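Search this book Enter keyword Go

Chapter 10
Keeping Dry, Keeping Quiet: Clothing for the Field

Reading time: 9 minutes

Every hunter owns one jacket that was bought in a hurry. Mine came from a shop in Villalba, was sold to me as silent, and sounded like a bag of chips whenever I raised my arm. I wore it for a whole February and saw a great many deer, all of them leaving.

Clothing is the part of a hunter's kit that gets the least study and the most complaint. Students who can recite the weight of a bullet will turn up for a day on the hill in cotton socks. Catalina Figueroa, who taught the field course at Plilel before me, used to send them back to the truck without a word.
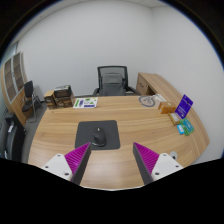

We begin with layers, and with the order in which they go on. A base layer moves sweat off the skin, a middle layer holds warm air, and a shell keeps out wind and rain. Most shells manage one of these well and describe the other at length on the label.

Section 10.1 deals with wool and its rivals. Section 10.2 takes up noise, including the sleeve test devised by Atif Bajwa, for which you will need a quiet room and a patient friend. Boots have a chapter to themselves, as anyone who has worn the wrong pair will understand.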